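Yearly check of the shared kitchen and office, Brornusley House, ground floor
Date: 2025-11-21
Checked by: Maxine Faulkner

1. Exit door to the yard: OK. Opens fully. The bar is a little stiff, please put oil.
2. Smoke alarm, corridor: OK. I pressed the test button and it was loud.
3. Smoke alarm, kitchen: NOT OK. It chirps, so the battery must be changed this week.
4. Fire blanket: OK. It hangs on the hook beside the door, not above the cooker as before.
5. Extinguisher: OK, needle in green. The label of the last service is from March.
6. Extension leads: NOT OK. Two were connected one into the other behind the fridge. I took them apart — please do not put them back.

The kettle has a new cable and I have no comment for it. The heater in the office is the Stimero with 400 on the plate, and it must stand 30 cm from the curtain. I put tape on the floor to show the place.

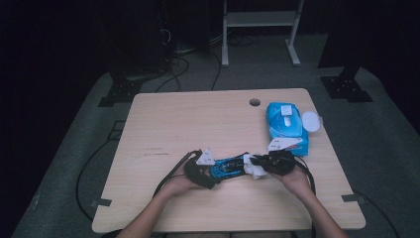 7. First aid box: partly OK. Plasters are enough, but the eye wash is expired. I ordered it from Cartwright.
8. Hot water at the sink: OK after I turned down the mixer. Let it run a little before you wash hands.
9. Stairs to the cellar: NOT OK. The lamp is dead and the third step moves under the foot. Nobody should carry boxes there until it is repaired.

Next check in March, only for points 3, 6, 7 and 9.

Comments (3)

Ashton Bolger
Battery in the kitchen alarm is changed. The step I cannot do alone, I need somebody to hold the lamp.

Maxine Faulkner
Thank you Ashton. I can hold it tomorrow after lunch.

guest
Which tape is for the heater, the yellow or the white?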